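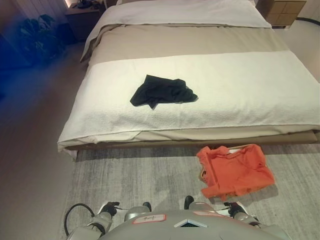
Drarik Residences is seeking to appoint Room and Linen Attendants for its furnished apartments at Gindidham. The attendants will be responsible for the daily condition of the bedrooms, including the making of beds, the care of bed linen and throws, the collection and return of residents' clothing, and the cleaning of rugs and floors. Much of the work concerns ordinary disorder of the sort found in any occupied bedroom, such as a black garment left bunched on a white throw, or an orange-red shirt lying on the rug at the foot of the bed. An attendant is expected to deal with such articles correctly before the bed is touched, and to leave the bed in its proper layers, with the duvet at the head, the beige blanket band across the middle and the textured throw over the foot.

The residence comprises 105 apartments, let for periods of one month or longer. Residents are for the most part employees of firms in the district and their families. Apartments are serviced while they are occupied, and attendants therefore work among the personal belongings of other people for the greater part of each shift. Applicants should consider carefully whether this suits them. Experience in hotels is welcome, although the work differs from hotel work in that rooms are seldom empty of possessions.

Positions available

Ten positions are offered, of which six are full time and four are part time. All are permanent, subject to a probationary period. The posts report to the Housekeeping Office at Gindidham. Linen is supplied and laundered by Dekia, and attendants will have regular dealings with its drivers and its sorting room.

Duties

The duties of the post are as follows.

Making and changing beds to the house standard. Duvets are to be folded back evenly at the head. The blanket band must lie flat and square to the mattress. Throws are to fall evenly at the foot and sides and may not be tucked beneath the mattress.

Collecting clothing left on beds, chairs and floors. Clean clothing is folded and placed on the chair or shelf designated by the resident. Clothing intended for washing is placed in the bag provided, with the apartment number entered on the label. Where it is unclear whether an article is clean, it is folded and left for the resident to decide.

Checking pockets before any article is sent to the laundry, and entering items found in the room book.

Separating dark, colored and white articles. Dark and brightly colored garments are not to be bagged with white bedding under any circumstances.

Setting aside boxes, packaging and papers. No carton, tag, receipt or label may be discarded unless it has been placed in the wastebasket by the resident.

Vacuuming rugs, including the strip along the bed base, and reporting stains, loose threads or damage to upholstered bed bases on the day they are noticed.

Counting linen in and out of the floor closets at the start and end of each shift.

Attendants do not clean kitchens or bathrooms, which are assigned to a separate team. They may be asked to assist with the turnover of vacant apartments in June, when a large number of leases come to an end.

Requirements

Applicants must be at least 18 years of age and legally entitled to work. They must be able to read and write English well enough to complete the room book and to understand care labels. The work involves bending, kneeling and lifting bundles of linen weighing up to 20 pounds, and applicants should be able to do so repeatedly during a shift. A neat hand at folding is desirable and can be taught. Discretion is essential. Attendants may not photograph, discuss or remove residents' belongings, and a breach of this rule will ordinarily result in dismissal.

Previous employment in housekeeping, laundry work, residential care or a clothing store will be regarded favorably. Applicants without such employment will be considered on the basis of the practical trial described below.

Terms of employment

Full-time attendants are paid $599 per week before deductions. Part-time attendants are paid the same rate in proportion to their hours. Shifts begin at 8:30 a.m. and end at 4:30 p.m., with an unpaid meal break of 30 minutes. Weekend work is assigned by rota, and the rota is posted two weeks in advance. Work clothing is issued at no charge and remains the property of Drarik Residences. Shoes are not issued. They must be closed, flat and free of outdoor dirt, and should be kept at the residence in the locker provided.

New attendants complete 20 hours of paid instruction before they are assigned a floor. Instruction is given in the training apartment in the Stępień Building and covers bed making, fabric care, the handling of residents' property and safe lifting.

Selection

Applicants who meet the requirements will be invited to a short interview, followed by a practical trial on the same day. In the trial, the applicant is shown into a furnished bedroom in need of tidying and is asked to put it in order within 20 minutes. The assessors consider the treatment of clothing and small articles, the order in which the work is carried out, and the finished bed. Speed is of secondary importance, and applicants may ask questions of the assessors at any time.

Applicants who need an adjustment to the interview or to the trial are asked to state this when applying. Such requests are not taken into account in the assessment.

How to apply

Application forms may be obtained from the front desk of the Stępień Building, Gindidham, or requested in writing from the Housekeeping Office at the same address. The completed form should be accompanied by the names of two references, one of whom should be a recent employer or instructor where possible. A résumé may be attached but is not required. Please state whether full-time or part-time work is sought, and give any dates on which you are unable to attend an interview.

Applications are reviewed in the order in which they are received, and the posts will remain open until filled. All applicants will receive a written reply. Forms from unsuccessful applicants are kept for six months and then destroyed, unless the applicant asks to be considered for later openings.

Drarik Residences is an equal opportunity employer.

Last updated: 26 January 2025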